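Cormier extends Bundement worktop range to 35 surfaces

Skedness, Jun 23, 2026

Cormier has added 17 stone and stone-effect surfaces to its Bundement range of kitchen worktops, bringing the total to 35. All are supplied in a thickness of 3 cm with a polished or matt finish. Orders open in July through the Fatley depot.

The additions were selected by product manager Anikó Vida. Edge profiles are unchanged. Cut-outs for sinks and hobs are made before delivery, and templates must be signed off by the fitter.

"Trade customers asked for paler stones with a warmer vein," said Ita Lenihan, head of sales. "Most of the new surfaces fall into that group."

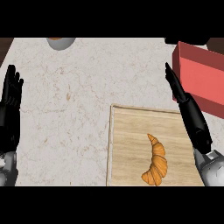
Image: Cormier. Free for editorial use with credit.

Pale grey-white marble with light brown and tan veining is available in the same thickness. Sample sets are sent on request and are charged at £84, refundable against a first order.

Press contact: Chantal Perron, Cormier press office, Skedness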